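Home | About us | Open calls | Past studies | Contact

Call for participants: people whose jobs have had a machine put in the middle of them

Last updated: April

We are looking for 30 people who work, or until recently worked, in kitchens, laundries, packing rooms, home care or cleaning, and whose employer has brought in some kind of automation in the last 2 years. We want to hear what changed for you. We don't sell anything and we are not testing any product.

The study is run from the Grurnby office by Delia Barbu and me, Aurel Munteanu. I spent a long time on the other side of this, writing the slides that told staff their work was about to get easier. Some of it did get easier. Some of it moved to a different person at a lower grade, and the slides had no line for that. So you should know going in that I am not neutral about the promises. I try to be fair about the machines.

What we already have is 2,941 survey answers collected by Pornby, mostly tick boxes. "Do you feel supported during the transition?" Most people ticked "somewhat." I have no idea what to do with "somewhat," and I doubt Pornby does either. We want long conversations with fewer people.

One group we especially want to reach is the people who do handling work for robot training: picking things up, sorting them, putting them away, with a gripper in the hand where the fingers would normally go. The job ads call this "data operator" or "demonstration associate." The work at hand, on a table by a kitchen:
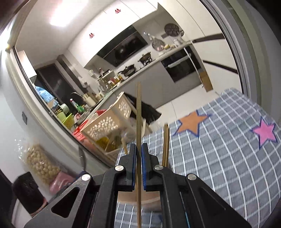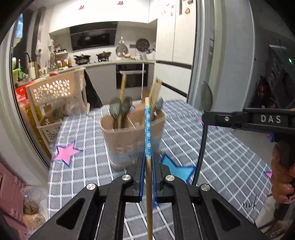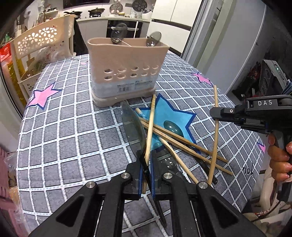
Our question is who gets what out of a day like that. The company gets recordings it can use for as long as it likes. The worker gets an hourly rate and, in the ads I have read, no say in where the recordings go. I'd also like somebody to explain to me how the job is graded. Chopsticks are thin, they roll, and closing two padded jaws on one of them takes a kind of judgment that most of us have only ever needed in our own fingers. Yet the ads I keep seeing file this under "no skills required," and a few lines later they say the skill being captured is extremely valuable. Both statements can't be used to set the same person's pay. If you have done this work, tell us how it was described when you were hired and how it was described to you six months in.

The other group is people on the receiving end. Your employer bought a dishwashing line, a picking arm, a scheduling system, a floor cleaner that drives itself. You are still there, or you aren't. What do you do now in the hours the machine was supposed to give back? Who clears it when it jams, and is that in anyone's job description? Did the break times move? We have heard from a laundry where the folding machine set the pace for the whole room and the supervisor began saying "the machine decides," as if it had bought itself. I would like more detail of that kind, including from people who like the new setup. If your back stopped hurting, say so. That counts.

Who can take part

You are 18 or over. You have done the work with your own hands, for at least 5 weeks, either before or after the automation arrived (both is best). You can be agency staff, part-time, on a trial contract or let go. Managers may apply if they still work shifts on the floor. Consultants, please don't, I know what you will say.

You do not need to know anything technical. If you call it "the arm" or something ruder, we will too.

What is involved

Two interviews with Delia or me, each up to 90 minutes, by phone or in person. Evenings are fine. Between the two we ask you to keep a short work diary for one week: what you did, what the machine did, what you had to do over. Paper or phone. We do not want pictures of your coworkers and we do not want documents your employer would fire you for sharing.

You are paid for both interviews and for the diary, at one flat rate, which we send you in writing before you agree to anything. If you stop halfway you keep what you have earned.

Who sees it

Your name is kept apart from your answers. We do not contact your employer. The study is paid for by the Mihăilă fund, which gets the same final report as everybody else and does not see interviews. Trindetel, which makes warehouse systems, offered to cover part of the cost in return for early access to the transcripts. We said no. They may still send people to our public meeting, and they are welcome to sit at the back.

I can't promise the report will change anything where you work. I have seen good reports go in a drawer. You will get a copy, and you can read what we wrote from your interview and ask us to take parts out before it goes anywhere.

How to apply

Use the form on the contact page or leave a message at the office and ask for Delia. Tell us your job, what was brought in, and when it's safe to call you. A few lines are enough. Please don't write from a work account.

Messages left over the weekend are answered on Monday.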